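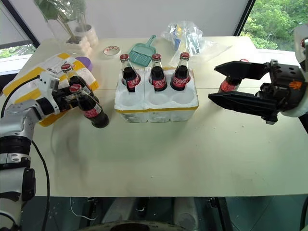
添付1 コーラ瓶と厚紙の封筒

チケット番号 2604
件名:Sarenden球場 三塁側スタンド下 売店倉庫の漏水(再発)
受付:Trellow 現場サポート窓口
元請:Veloso
対象:スタンド伸縮目地、Fultis目地材
優先度:中→高に変更
状態:対応中→経過観察

■申告内容
スタンド増設部と既存部の取り合い、その真下の倉庫で天井から水。雨のあと毎回。前回チケットで目地の打ち替え済みのはずだが、また出た。段ボールの在庫が濡れたので棚ごと移動したとのこと。開幕前に止めてほしい、厨房機器の搬入が控えてる。

■環境
増設側はPCの段床、既存側は現場打ち。増設後の席数3,577。目地は通路から最前列まで一直線に通っていて、途中に手すりの支柱が三か所かかる。防水は段床の上面塗膜+目地のFultis。倉庫の天井は直天、ボードなし。配管は給水と電線管のみ、排水管は通ってない。

■ログ

8:10 現地着。前夜の雨は上がってる。倉庫の床に水たまり、入口から見て奥の隅。天井の濡れは目地の真下じゃない、既存側に手のひら二つ分ずれてる。ここ前回の報告書と食い違う。前回は「目地直下」とだけ書いてあって写真なし。

8:35 先に給水管を疑う。バルブ閉めて様子見。メーター動かず。管の表面も拭いて確認、結露も無し。給水はシロ。

9:05 上にあがって目視。Fultisの表面、切れなし、剥がれなし。指で押して弾力あり。端部の納まりもきれい。正直、打ち替えたところは以上なし。

9:20 Velosoの工事担当に電話。散水していいか確認。11時から床の塗装が入るので午前中に終わらせてくれと。ホースは一塁側の水栓から引くしかない。長さ足りず、継ぎ手を借りる。

9:50 散水1回目。目地だけ狙って上段から。下は無線で待機。反応なし。

10:15 散水2回目。範囲を既存側の蹴上げまで広げる。これも反応なし。下の濡れはむしろ乾いてきた。

10:30 散水3回目、手すり支柱の根元。一本目、なし。二本目、かけ始めてすぐ下から「来た」の連絡。同じ位置に滴下。三本目はなし。

10:40 二本目に水を止めて待つ。滴下止まる。もう一回かける、また出る。再現確定。

10:50 片付け。塗装屋さんもう来てる。通路空ける。

■原因(暫定)
二本目の支柱、ベースプレート周りのシールが半周しか入ってない。裏側、壁に近いほうが抜けてる。手が入りにくい場所なのでガンが届かなかったんだと思う。プレート下に水が入り、アンカー穴から躯体へ、既存側のひび割れを伝って倉庫天井に出てる。目地材の不良ではない。

前回目地を打ち替えて一旦止まったように見えたのは、そのあと雨が少なかっただけの可能性。前回は散水試験をやってない。報告書は「確認住み」になってるが中身は目視のみ。

■処置
13:20 プレート周りの旧シール撤去。ワイヤーブラシ、清掃、乾燥待ち。日陰で乾きが悪い、送風機を借りた。
14:40 プライマー。
15:10 シール充填、裏側は延長ノズル使用。ヘラ押さえは鏡で見ながら。
15:30 一本目と三本目も同じ目で見直し。三本目の裏に浅いところあり、増し打ち。
16:00 養生テープと立入禁止の札。硬化するまで触らないこと!

アンカー穴自体の止水は今回やってない。プレートを外す必要があり、手すりの仮設が先。Velosoと要相談。

■再試験
翌朝7:30 表面硬化を確認。タンクで1,000リットル準備して支柱三本と目地に順番に散水。倉庫側、滴下なし。
8:50 全体にもう一度、上段から流しっぱなし。なし。
9:30 天井のひび割れ部に試験紙を貼付。倉庫の鍵は詰所に返却。

■問い合わせ元とのやりとり(抜粋)
「目地の保証で直せないか」
→目地は健全なのでFultisの保証対象外になる見込み。手すり工事の手直し扱いで、Velosoの中で仕分けしてもらってください。こちらからは散水の記録を出します。

「一塁側も同じ納まりだけど大丈夫か」
→未確認。同じ班が打ったなら同じ抜けがあってもおかしくない。一塁側の下は更衣室で天井ボードが貼ってあるため、漏れてても見えない。点検口から覗く必要あり。別チケットを起こしてください。

「倉庫に荷物を戻していいか」
→奥の隅だけ空けておいて。それ以外は可。

「費用は」
→送風機と継ぎ手の借用分は請求しません。シール材と手間で3,000円/か所の単価は旧契約のもの。今の単価表を確認して折り返し。

■残件
・まとまった雨のあとに試験紙を確認。9月中に一度は降るだろうから、それまでクローズしない
・アンカー穴の止水、やるかどうかVeloso回答待ち
・既存側ひび割れの注入。構造的には問題なさそうだが設計の見解がまだ
・前回報告書の訂正。「目地直下」の記述と確認方法の欄
・一塁側の別チケット、まだ起票されてない。催促ずみ

■追記
二本目の札が外されてた。通路清掃のときらしい。シール面に靴跡なし、指触も問題なし。札は付け直し。

■追記2
昨夜小雨。試験紙変化なし。量が少ないので判定には使わない。次の雨待ち、状態は経過観察のまま。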